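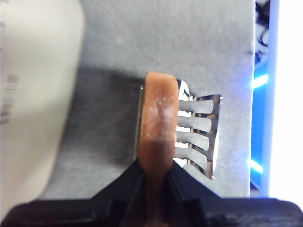

Section 4: Fitting the roller towel rail and preparing the towel

4.1 General

The instructions in this section apply to the Deleo roller towel rail, model 3432, supplied with one Halier cotton loop towel. They should be read in full before work begins. Households replacing an earlier rail should note that the brackets have changed and that the old fixing holes cannot be used.

The rail is intended for indoor domestic use only. It must not be used to support shelves, utensils or any item other than the towel.

4.2 Parts supplied

Left bracket (closed socket)
Right bracket (open socket with latch)
Beech roller with steel end pins
Four screws and four wall plugs
Two cover caps
Paper drilling template
Halier loop towel

A pencil, a spirit level, a drill and a cross-head screwdriver are also required. The plugs supplied are suitable for brick and block. For plasterboard or tiled walls, obtain fixings of the correct type from a hardware supplier.

4.3 Choosing a position

1. Select a section of wall that is flat across the full width of the template, which measures 600 mm.
2. Keep the rail at least 300 mm from the edge of any hob, grill or toaster, measured horizontally. The towel swings outwards when pulled, and the distance applies to the towel as well as to the brackets.
3. Make sure that the bottom of the loop will hang clear of the worktop. If it cannot, mount the rail on the end wall of a cupboard run or on the back of a door.
4. Leave enough space on the right-hand side for the latch to be opened by hand.

CAUTION: Check for electric cables and water pipes before drilling. Do not drill directly above or below a socket or switch.
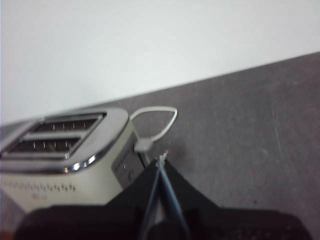
A two-slot toaster on a dark grey worktop.

4.4 Fixing the brackets

1. Hold the template against the wall at the chosen height and level it. Secure it with low-tack tape.
2. Mark the four hole centres through the template with a pencil, then remove the template.
3. Drill the holes to the depth printed on the template. Clear the dust from each hole.
4. Insert the wall plugs until they sit flush with the surface.
5. Fix the left bracket with two screws, tightening each a little at a time.
6. Fix the right bracket in the same way, with the latch facing upwards.
7. Place the bare roller between the brackets and turn it by hand. It should move freely without touching either bracket face.

If the roller binds, loosen the right bracket by half a turn on each screw and try again. Do not sand or trim the roller -- the ends are sealed against damp and the seal cannot be restored at home.

NOTE: The cover caps are a tight fit and are best left off until the rail has been in use for a few days. Any settling of the screws can then be corrected.

4.5 Preparing the towel

New cotton carries a finish from the mill and will not absorb well until it has been washed. Expect a small reduction in length at the first wash. The loop has been cut with an allowance for it.

1. Unfold the towel and remove the card band and tags.
2. Wash the towel separately at 60 degrees with an ordinary detergent. Fabric conditioner should not be used, at this stage or later.
3. Pull the towel gently into shape while damp and dry it flat or on a line.
4. Lay it out on a clean, flat surface and press it on the reverse with a warm iron, working from the seam outwards.
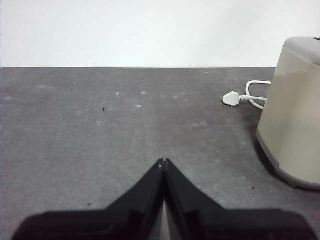 A grey work surface against a plain white wall.

4.6 Hanging the towel

1. Open the latch on the right bracket and lift out the roller.
2. Pass the roller through the loop with the printed side facing outwards.
3. Locate the left end pin in the closed socket first.
4. Lower the right end pin into the open socket and close the latch until it clicks.
5. Draw the towel round one complete turn to confirm that it runs straight. A towel that creeps to one side indicates that the brackets are not level. Return to 4.4, step 5.

WARNING: A loop towel can present a strangulation hazard. Where young children use the kitchen, mount the rail out of their reach and do not leave furniture beneath it.

4.7 Care in use

Change the towel every two or three days, or sooner if it remains damp. Both the printed and the striped Halier towels may be washed 80 times before noticeable fading is to be expected. Chlorine bleach will shorten this considerably.

Wipe the roller with a dry cloth at each change of towel. Oil is not required on the pins.

Replacement towels, latches and cover caps may be ordered from Prurkport Household by quoting the model number on the back of the left bracket. Towels from the Ngui range are cut narrower -- they will fit the roller but may drift from side to side.

Section 5 covers removal of the rail and making good the wall.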